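4.3 Fingertip sleeves and linkage screws

Do this job after every 193 hours of running, or sooner if a sleeve has started to slide. It covers the left and right hands on the Gunberg bench cell. Wrist cable replacement is in section 6.

You will need:
Precision screwdriver set
Sleeve fabric, black (Godska part 266)
Lint-free cloth
Small torch

CAUTION: Press the stop button and wait for the status light to go out before you put your fingers between the linkage plates. The joints can still close under spring load with the power off.

1. Park both arms from the Service menu. The hands open and the wrists lock.

2. Isolate the cell at the wall switch and hang your tag on it.

3. Wipe down the palm housing with the dry cloth. Do not use solvent on it. Solvent dulls the plastic and creeps into the seam.

4. Check each linkage screw by hand, starting at the palm end and working out to the knuckle. Nip up any that turn. Do not force them. If a screw keeps turning without biting, replace the whole finger (section 5.1).

5. Look at the pivot joint from the side. The centre screw holds the two segments together and must not stand proud of the plate.

6. Peel off any worn sleeve and fit a new one. Small wrinkles in the fabric are fine. Loose edges or bare patches at the tip are not.

7. Restore power, release the wrists and run Grip Test 2. Use a small, light item with flat sides, such as a compact camera module. One fingertip should meet the top edge and the upright finger should meet the bottom edge. 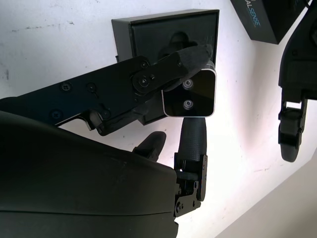

8. Let the test hold for 38 seconds. Watch the item against the wall behind it. If it creeps or tilts, stop the test and go back to step 6.

9. Repeat steps 4 to 8 for the other hand.

10. Enter the sleeve change in the Bedoya log on the cell computer and reset the hour counter.

Note: Keep fingertips clear of glass when you choose a test item. The fabric picks up grit, and grit will mark a lens.

Note: On cells supplied through Ullow the counter is reset from the Maintenance tab instead. The colour of the tab changes to green once the reset has been saved.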